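Speaker notes: fake parcel texts, and what to do about them
Grillham evening session, Monday. Slides by Solange Arruda, talk by Cauã Moura.

Slide 1. Say hello, fire exits, phones can stay on. Ask who has had a text about a missed delivery. Wait for hands.

Slide 2. The message. It names a courier and asks for a small fee, £2 in our sample. The fee is bait. The card details are what they want.
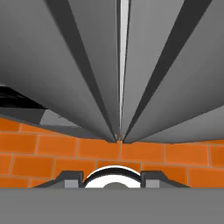

Slide 3. The numbers. Rovuton's help desk logged 248 of these texts from its own staff. 23 people tapped the link and 4 typed in a card number. Pause here. All four were expecting a parcel that week.

Slide 4. How the link works. Read the web address from right to left, starting at the first single slash. Show the Mushi page next to the real one. Same logo, same colours, different address.

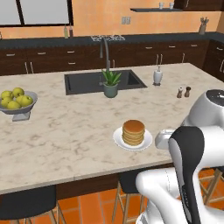 Pancakes on the island, simulated kitchen.

Slide 5. What to do. Don't reply, even with STOP. Forward the text to 7726, then delete it. If you paid, ring the bank on the number printed on your card.

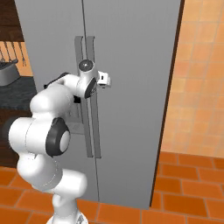 Slide 6. Lookalike addresses. Put "uton" and "ut0n" up side by side and give people ten seconds. The Uton copy swapped one letter for a zero. For anyone struggling, point to the two handles on the fridge, left door and right door, set so close together that a quick glance could take them for one. Then go back to the addresses and read them aloud.

Slide 7. Questions. Leave the 7726 slide up while people are leaving.

Contact: Grillham evening sessions | © Solange Arruda and Cauã Moura | Back to top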